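Licensing talk, small makers' evening, Lisholm, 13 Jul 2022
Notes to self, not a handout. Speak SLOWER than last time.

Open with the peg. Bring the peg. Hold it up, say nothing for a bit, then: this took me longer to sell than it took to invent, and inventing it was bad enough.

Who I am, quick. Sveva Piras, kitchen gadgets and household bits, one product in shops, two in a drawer. The one in shops is the Trillis, the folding drying rack that hooks over a radiator. Made and sold by Bavari under licence. I don't make it, pack it or post it. I get a royalty and a sample box every November.

Why licence and not make it yourself
- tried making it. 300 units, my own money, spare room full to the ceiling
- sold 91. Mostly to people who knew my mother
- the hinge pin cost more than the whole rest of the arm. A factory pays a fraction for the same pin
- shops want to see a range, not one lonely rack. Bavari had the range already

Pause here, ask who in the room has stock at home. Hands up. Wait for the laugh, don't fill it.

Finding the company. I wrote to 20. Real letters, with a drawing and one photo of the rack holding wet towels. Most didn't answer. A few sent a polite no. 3 wanted to talk. One of those was Leone and it went a long way, nearly to signing, so tell the Leone story properly but keep it under four minutes.

Leone story: first meeting lovely, good coffee, the whole design team round the table. Second meeting they had a "few small changes". Changes were: no fold. A folding rack with no fold. They wanted to own the name too, and no minimum payment, so they could have sat on it for years and paid me nothing. I nearly said yes becuase I was tired. Say that bit plainly, people need to hear it.

What I should have had ready before I walked in:
- patent application filed, with the date on the papers
- a prototype that survives being dropped. Mine lost an arm in the lift
- the price it could sell at and what it costs to make
- one page only. They don't read page two

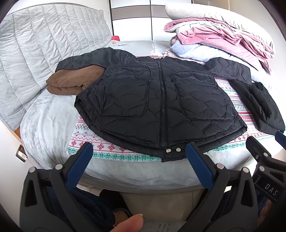 Sveva, you always skip the bit about the minimum, put it in this time and put it near the front, people go home and sign things without one. So, the minimum. It means they pay you a set sum each year even if they sell none. If they won't agree to any minimum at all, ask yourself how keen they are. Mine isn't huge. It does mean that if Bavari ever lose interest the rights come back to me, and that clause is worth more than the cheque.

Royalty: don't say my percentage, not allowed to. Say what it's a percentage OF. Is it the shop price or the price the shop pays? Very big difference. I didn't ask until the third draft. Draw the two boxes on the flipchart if there is one, otherwise use hands.

Working with Bavari
First thing they changed was the colour. I'd done it in orange. I minded for a week. The grey sells.
Second was the hook, made it wider for the newer radiators, and they were right, and I told them so in writing, which they seemed to find odd.
Third was the box. I had a say on the box, it's in the contract, and I used it. Their first box showed a rack loaded with more washing than it can hold. You'd get complaints from day one.

If time: the returns. The early ones came back with the same fault, left arm, plastic too thin at the joint. Phone call at breakfast. I'd drawn that joint. They fixed the mould and didn't charge me, but read your contract on who pays for that, because mine didn't say. It does now.

If no time: skip returns, go straight to questions.

Questions I always get:
Do you need an agent? I didn't use one. Some people are happy with theirs. Never pay one up front without seeing who they've placed.
Will they steal it? Possibly, but mostly they're too busy. File first, then stop worrying.
How long? Longer than you've told your family.
Can you live on it? No. I still do three days at the surgery desk.

Pass the rack round while they ask. Also the orange one, they like the orange one. Get both BACK before the tea break, lost a sample last time.

Contact sheet by the door, pens next to it. Thank Lisholm for the room and the urn.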